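21/05/2018. Skendow says one small lamp is enough to light a work desk. We had doubts.
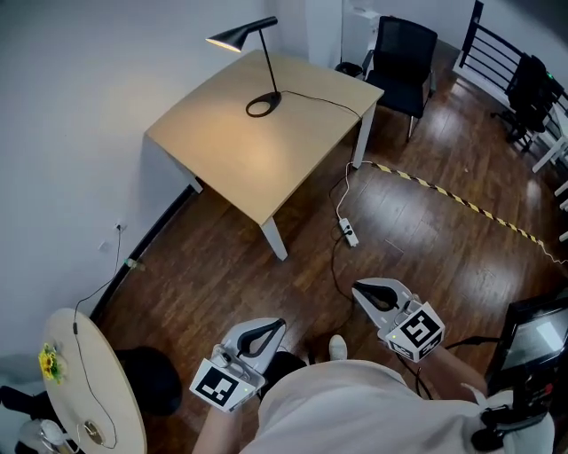 Does a desk need more than one lamp? For typing, one will do; for reading small print at the far corner, we remain unconvinced.
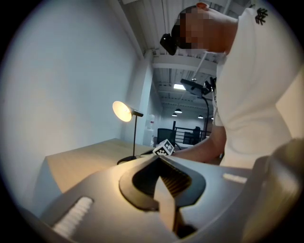 Somkiat Jaidee calls the warm light "pleasant, which is a different claim from useful," and wants a reading test first. Skendow plans one in August, with 10 desks.

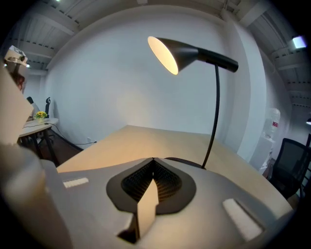 Until then, Skendow will make no promises about eye strain.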